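March, half past nine at night

Woke before the alarm and had the dough out of the fridge by six. The kitchen at Skurnstead is cold until the oven has been on a while, so I did the first knead in my coat. 300 g of the Drikard flour for the loaf and the rest of the bag for rolls. It takes up more water than the old one and I added 50 g extra in the end, which was probably too much.

Hafþór Mikkelsen rang at eight about the trailer and kept me over twenty minutes. The strands had gone slack by the time I got back to them. I did the plait anyway, pulled it tight at the ends and gave it 2 coats of egg. The rolls I just knotted. Two stuck to the tray and I ate those standing up.

Got the oval basket down from the top of the dresser and wiped it out. It had dust in the weave and needed the small brush. No cloth in it, as the blue one is still in the wash.
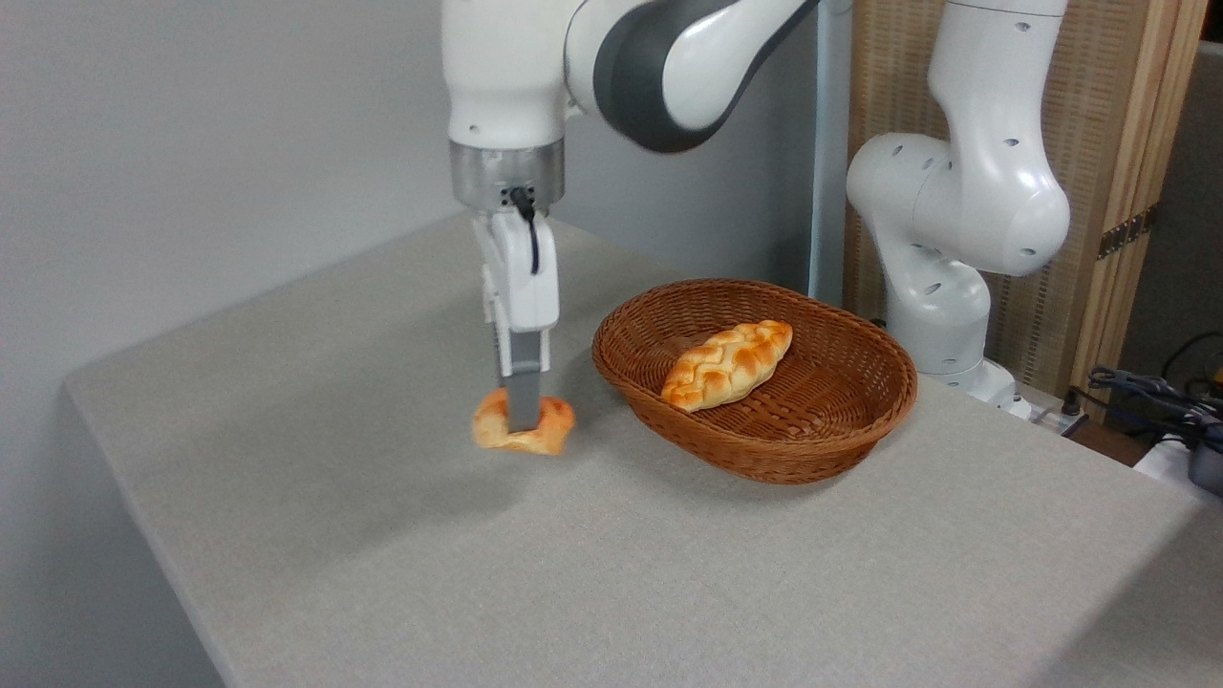

The plait in the wicker basket, with one of the knotted rolls.

The colour is better than last time. I put that down to the second coat of egg, and to moving the shelf down one. The plait has kept its points at both ends, so I will shape it the same way again.

Cut into the loaf at lunch. Crumb a bit close in the middle, fine towards the ends. Had it with soup, then again at four with the last of the plum jam. Need to buy more yeast – the tin is down to the bottom – and ask at Riis whether they still do the big bags.

Rain from three onwards. Washed the bowls and left the tray to soak. Half the loaf is wrapped for tomorrow and the basket is back on the dresser.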